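Module 4 : Organisation d'un point de vente de restauration rapide
Support de cours, 12 février 2025
Responsable du module : Oľga Sýkora

4.1 Définition
Le point de vente de restauration rapide propose une offre courte, préparée et remise au comptoir. L'étudiant distinguera la zone de stockage, la zone de préparation et la zone de remise au client.

4.2 Implantation du comptoir
Les boissons sont présentées à portée de main. Les appareils électriques sont placés de manière que leurs commandes restent accessibles au personnel.

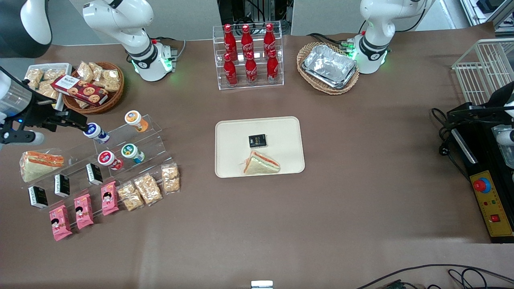 Bouteilles présentées sur deux niveaux.

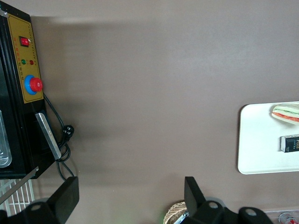

4.3 Calcul du coût matière
Le coût matière s'obtient en ajoutant les achats au stock initial, puis en retranchant le stock final. Cas Mengal : stock initial de 200 €, achats de 1 524 €, stock final de 136 €. Le coût matière s'établit à 1 588 €. Il est ensuite rapporté au chiffre d'affaires hors taxes de la même période.

4.4 Travail à rendre
Le dossier portant sur l'enseigne Plosumano est à remettre en avril à M. Mudassar Swati. Les annexes ne sont pas notées.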